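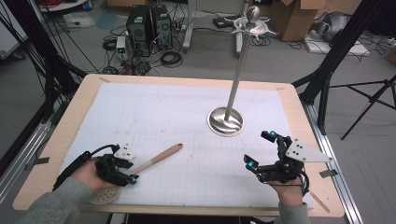
Collection table at the Prarbridge site, with both hand-mounted grippers, the steel stand and the slotted utensil.

Tesetti project, progress report to the McKinnon program office
20 Mar 2024

In this period we worked mainly on the software which turns human demonstrations into training data for the planner. The task family is hanging kitchen utensils on a stand with hooks. We have now 2136 recorded demonstrations, of which 916 passed all the automatic checks and are ready for training.

The low pass rate has one main cause. When the operator turns the wrist toward the stand, the marker plate on the hand device is hidden from the head camera, and the pose estimate jumps. Our old filter removed the full recording when this happened. The new filter, merged this month, keeps the parts before and after the jump and fills short gaps from the finger camera. We will run it again on the rejected recordings.

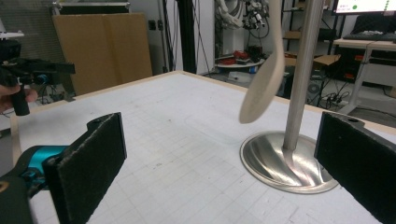

The second difficulty is time alignment. The finger cameras and the head camera have separate clocks, and the offset was growing during long sessions. We wrote a small tool, Flelton, which estimates the offset from fast hand movements and corrects it for each recording. After correction the error stays under 20 milliseconds in all sessions we tested. Flelton also writes a warning into the log when the movement is too slow for a good estimate.

On perception, the polished base of the stand still gives wrong depth values. We mask the base now and use only the pole for the position of the stand. It is a simple solution and we are not fully satisfied with it.

Planning is 2 weeks behind the schedule. The first version of the two-hand planner runs in simulation, but the contact with the hook is not modeled yet. We ask to move this milestone to June. The budget does not change.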